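Rawan Karam has administered customer relationship systems for 15 years, the last four of them at Zabala, a distributor of commercial kitchen parts. Most of that time has gone into what she calls record hygiene: duplicate accounts, merge rules, and the permissions that decide who can combine two records into one. We spoke by phone on 27 Sep 2018, two weeks after her team finished a cleanup of the account table. The transcript has been shortened and put in order by subject.

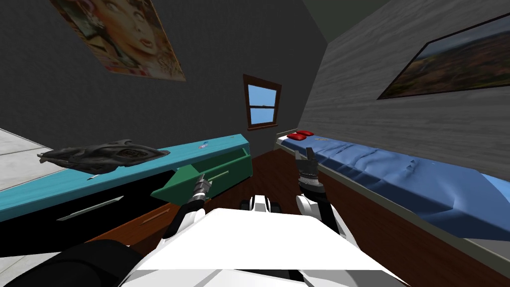
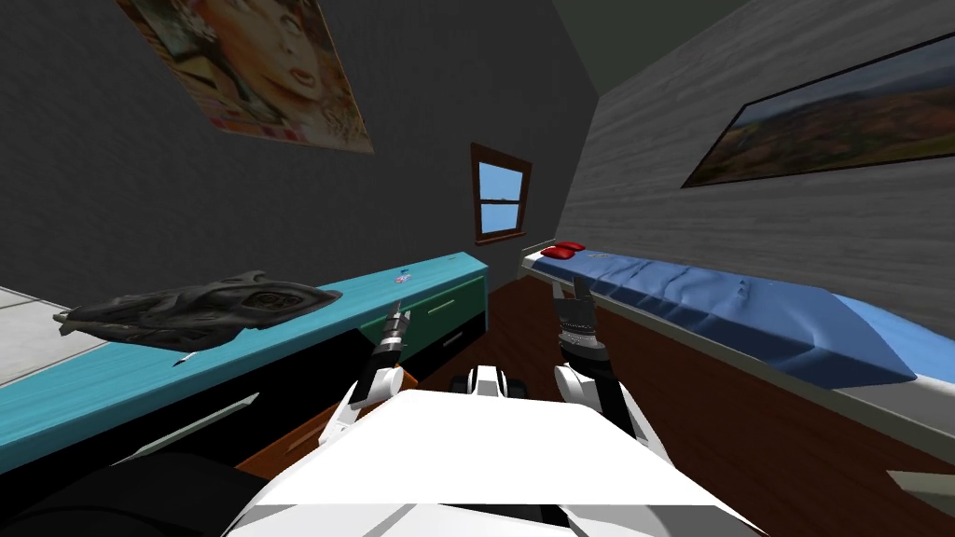
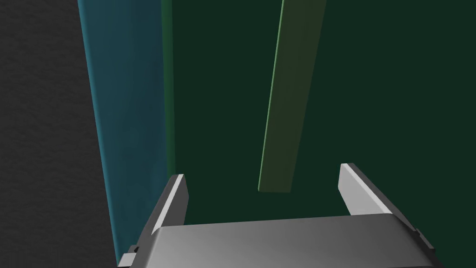 ## Where the duplicates came from

Zabala's account table was loaded from two sources. The first was the order system, which identifies a customer by billing number. The second was a contact manager called Uva, used by the field sales group, which had no billing number field. When the tables were joined, the match was made on company name alone.

"Name matching gives you two kinds of error," Karam said. "You get the same company twice because one side typed 'Inc.' with a period and the other didn't. And you get two different companies joined together because they share a name in different states. The first kind is annoying. The second kind sends an invoice to the wrong building."

The import was run before she arrived, and the mapping file was not kept. Her first task was to work out which field on each account had come from which source. She did this by comparing the created-by user and the created date, which were identical for every record in a given load batch.

"If you do one thing before a migration, add a text field called source system and a second one called source ID. Fill both on every row. You will want them in two years and you can't rebuild them later without guessing."

## Matching rules

The team tested matching on a copy of the production data, refreshed in August. Damir Hodžić wrote the rules and Karam reviewed the output. They began with the standard fuzzy comparison on account name plus an exact comparison on postal code.

That rule missed any customer with a mailing address that differed from the delivery address. Restaurant groups were the worst case. The head office pays, the kitchens receive, and depending on who created the record, either address might be in the billing field.

Hodžić replaced the postal code comparison with three normalized values, each stored in its own hidden field and updated by a before-save trigger:

- company name in lower case, punctuation removed, with legal suffixes stripped from the end
- main phone number, digits only, without the country code
- web domain, taken from the website field or, if blank, from the most common email domain among the account's contacts

Two of the three had to agree before a pair was flagged. Free mail domains were excluded through a custom setting, so that an administrator could add one without a deployment.

"The email domain was Damir's idea and I argued against it," Karam said. "I expected it to match franchisees to the franchise owner. It does do that. We handle it with a checkbox on the parent account that tells the rule to ignore the domain for everything under it. There are 54 parents with that box checked. It's a manual list and it has to be reviewed, and I still don't love it."

## Who decides

Flagged pairs went into a custom object with a lookup to each account, the fields that agreed, and a status. Nothing was merged automatically.

I asked whether that had been a technical decision. She said it was partly one. A merge keeps one record ID and discards the other, and at Zabala the order system stored the account ID on its own side. A merge that kept the wrong ID broke the next sync for that customer.

"So the surviving record has to be the one the order system knows about. If it knows about both, you stop and open a ticket. You can write that as a rule, and we did, but it depends on the sync having run. If the sync is four hours behind, the rule looks at old data and picks the wrong survivor."

The reviewer sees a recommended survivor and a timestamp for the last successful sync. If the timestamp is older than the newest change on either account, the merge button is disabled by the page controller.

Leandro Sotomayor, who manages inside sales, assigned two people to the review queue. Both had been at the company long enough to recognize customers by street name. Karam considers this a better use of their time than any further tuning of the match threshold.

"People want a score. They want to say anything over ninety gets merged and anything under fifty gets thrown out. Our scores were not distributed like that. The ones in the middle were the only ones worth looking at, and there were a lot of them."

## What a merge does to related records

Karam spent a good part of the call on child records. Contacts, open opportunities and cases are moved to the surviving account. Field values are not combined unless the person merging selects them one at a time.

Two problems came up in testing. The first was a rollup field that totaled open quotes. It was maintained by a trigger on the quote object, and the trigger did not fire when quotes were reparented by a merge. The survivor showed the old total until someone edited a quote. Hodžić moved the recalculation to an after-delete handler on the account, which checks whether the deleted record carries a master record ID and, if so, recalculates the master.

The second concerned territory assignment. Accounts are assigned by a tool called Zenditz, which writes the owner overnight. If the losing account had been assigned to a different representative, that person lost access to the open opportunities at the moment of the merge. Zenditz did nothing to restore it, as from its point of view the survivor had not changed.

"We found that one by reading the sharing table before and after. No user would have reported it in testing, because our test users could all see everything. Make at least one test user with the worst permissions you have."

The fix was an opportunity team record for the former owner, added by the same handler. It expires after a period set by Sotomayor's group.

## Keeping it clean

Duplicate prevention on entry is set to alert, and it does not block. Karam tried blocking for a short time and turned it off. Representatives who met the block added a character to the company name and saved again, and those records were harder to find afterward than ordinary duplicates.

The integration user is treated differently. Records arriving from Dromau, the web form service, are checked against the three normalized fields before insert. A match creates a task on the existing account. No new account is written. Where there is more than one match, the submission is held in a staging object and shows up in the review queue along with everything else.

Ragnvald Engström, who looks after the order system, has asked for the same check to run in his direction, so that a new billing number cannot be opened for a customer who already has one. The work has not been scheduled. The order system has no equivalent of the normalized fields, and Engström would rather call out to the account table than keep a second copy of the logic. Karam agrees with him on that point, but wants a timeout and a defined behavior for when the call fails.

"If the lookup is down, do you let the order through or do you hold it? That's a business question. I've asked it twice in writing."

## Reports she keeps

She runs four reports on a schedule. One lists flagged pairs by age. One lists merges by user, with the ID of the discarded record. One lists accounts where any normalized field is blank, as these cannot be matched properly. The last lists accounts with no contacts and no orders, which she exports and deletes once a quarter after Anselmo Villanueva in finance has signed off on the file.

The discarded IDs are also copied to a small object of their own, with the survivor's ID beside them. Old links in email and spreadsheets still point to the discarded records, and a redirect page looks up the new one.

"The platform keeps deleted records in the recycle bin for 15 days. After that you have whatever you saved yourself. We save the ID pair, the name, the billing number and the owner. Storage for that is nothing. Start saving it before the first merge."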